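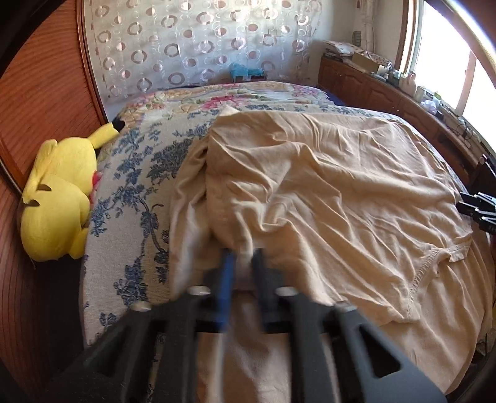 Do we freeze the planner interface before the new tracker goes in? We freeze it after. Siiri wants one more pass on the pose message first, everyone else fine with that.

**Vasa software sync, 2026-05-16**
Siiri (chair), Bethel (notes), plus the Janus people on the call. Started late, audio trouble.

**Tracker**

- Old tracker still loses one hand when the two get close together over cloth. Not a crash, just drifts and then snaps back. The snap is what hurts us downstream - smoother treats it as real motion.
- Siiri has a patch that marks the snap and cuts the trajectory there. Merged to the dev branch, not to main.
- Stoica (new tracker) handles the same clips better but is slower to start up. Siiri thinks it is the map load. Has not profiled it yet.
- Agreed: run both side by side on the bedroom clips, same config, same seed. No more comparing from memory.
- Bright windows still a problem. Exposure jumps when the camera swings toward the light and we lose features on the bed side. Bethel asked for fixed exposure, Siiri says then the corners go black. Left open.

**Cloth segmentation**

- Mask model is ok on plain fabric over a printed cover. Bad where print sits on print, it grabs flowers from the bedcover and calls them part of the item.
- Bethel relabeled 519 frames since the March review. Retrain is queued behind the Flatau job.
- Discussion on whether we need the mask at all, or if the policy can just take the raw view. Long, went in circles. Parked.
- Fold detection: edge score is noisy when fabric is bunched up. Lower weight for now, do not remove.

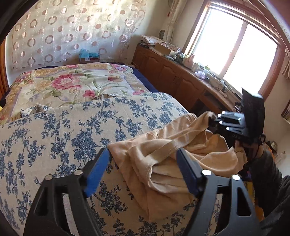 - Also on folds: gripper fingers hide the grasp point right when the score matters most. Proposal is to carry the last good estimate forward until fingers open again. Siiri to write it, small change.

**Two-hand timing**

- Left and right streams still get aligned by host clock. Works until somebody restarts one side. Then the offset is off and the whole session has to be redone by hand.
- Janus have a sync tool that lines up the streams using the opening and closing of the fingers at the start. They will share the code, we need to check it against our message format.
- Offset limit stays at 2 frames. Anything above gets rejected at import, with a message that says which side is late. Current mesage just says "bad session", not helpful.

**Planner**

- Replan takes around 700 ms on the big cloth cases. Too long for live runs, ok for replay.
- Most of it is collision checks between the two arms. Bethel wants to cache the pairs that never get near each other. Siiri worried about stale entries after a tool change - cache gets cleared on tool change then, agreed.
- Pulling a fabric flat with one hand while the other holds: planner still picks the wrong hand to hold sometimes. Cost term for hand choice is basically a guess. Needs real numbers from the replay set.

**Tooling**

- Viewer now shows both wrist views next to each other. Scrub bar is laggy on long sessions. Known.
- Import script silently skips files with spaces in the name. Fix it this week please, it bit two people already.
- Docs for the config file are out of date, the tracker section most of all.

**Actions**

- Siiri: pose message pass, then freeze. Startup profile on Stoica. Carry-forward for grasp point.
- Bethel: side by side tracker run, import script, pair cache.
- Janus: send sync code and one test session that that fails on purpose.
- Exposure: unassigned, goes on the next agenda.

Ran over, docs item moved to next time.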